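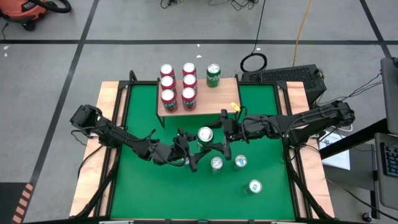

Marisol Condori told us in February that students don't stop buying soda when the price goes up, they just buy it somewhere else. Our report set out to check this for the vending machines in Bako Hall.

Method

We handed out 100 paper surveys near the machines and got 40 back. Questions covered price, how often people buy a drink, and where they go if the machine is too expensive or out of order. Suleiman Anozie typed up the answers and Amarachi Ajayi compared them with the prices at the corner store on Claklow Street.

Results

Of the 40 people who answered, 14 said they had switched to the corner store after the last price increase. Most of the others still used the machines, mainly between classes when there is no time to walk. Several wrote in the margin that they would like cold water at a lower price than soda. Diet drinks came up less than we expected.

Problems

The surveys were only left out in the afternoon, so evening students are missing. Question 6 was worded badly and we dropped it. We also asked for sales records but did not receive them before the due date, so everything above depends on what people remembered.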